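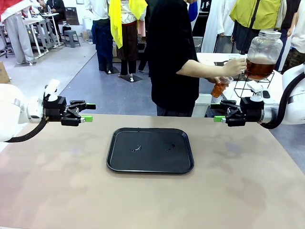
Photo: Rinduson user community, shared by the poster

Both arms freeze above the tray, no error on screen

Posted by slowkettle
Hello all, I do hope someone kinder and cleverer than me can help. We have a two-arm Sorken bench and the job is as simple as they come: both grippers go down, take hold of the black tray, lift it and set it back. It ran happily for most of September. Now both arms come in from the sides, open their jaws, and stop dead in mid-air either side of the tray. The screen still says "running". If I press stop and start again I get a few good lifts, and then it does the very same thing. The log shows code 163 and nothing else. It's the waiting that worries me, as you never know when they might set off again!

2 replies

Posted by greenfingertips
Had this on ours. Turned it off overnight, fine in the morning. Might be worth a go?

Posted by oldbenchhand
Please don't reach in for the tray while it says "running", however asleep the arms look. Press the emergency stop first, every time. On our Sorken, 163 meant the arms were waiting for the cameras to agree where the tray was, and a shiny mark on the black surface was enough to upset them. Wipe the tray, dry it well and try turning the lamp away a little. We then set the wait limit to 600 in the Zorkero settings, so that it gives up with a proper alarm. If it still hangs after all that, look at the cable plugs, and do let us know how you get on.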